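Lecture 2. Bimanual manipulation with cords in the workspace
Instructor: Eduard Mikuš

Hair dryers are rigid; their cords are not. A policy trained by imitation must handle both from the same camera views.

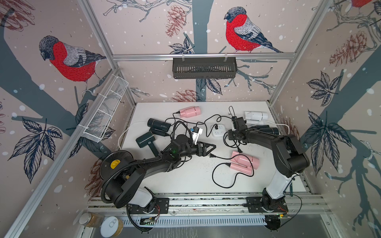 The Kudel set holds 554 teleoperated episodes. Actions are joint targets for both arms, predicted in chunks of 70 steps.
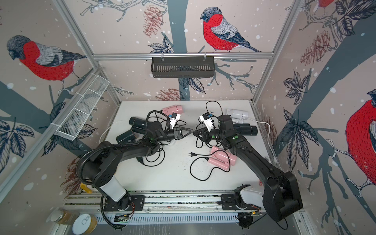
Reading time: 2 min

Chunking reduces compounding error — it also delays the response to a snagged cord. Gál compares shorter chunks in the assigned reading.

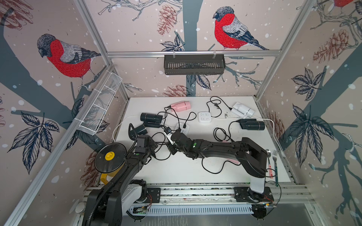 Problems for next week

1. Derive the error bound for chunk length k.
2. State where it fails under contact.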